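**Eynon picks Adon to supply touch panels for Sistwood phone**

CINDESBERG – Eynon said it has chosen Adon as the sole supplier of touch panels for the Sistwood, its next smartphone. The agreement runs for 34 months.
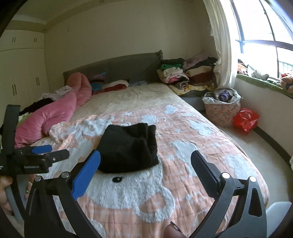 Adon will build the panels at its Cindesberg plant, where it plans to add 131 jobs. Shipments start in August with a first batch of 1000 units for testing.

"We needed one panel maker that could meet our schedule," said Cadi Sayce, head of purchasing at Eynon. "Adon showed us working samples early." 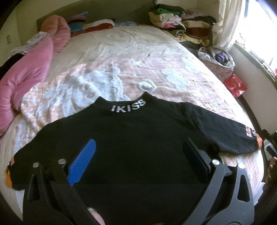

The plant will run two shifts – up from one – and output is set to rise by 50 percent. Eynon has not announced a price for the Sistwood. Terms of the deal were not disclosed.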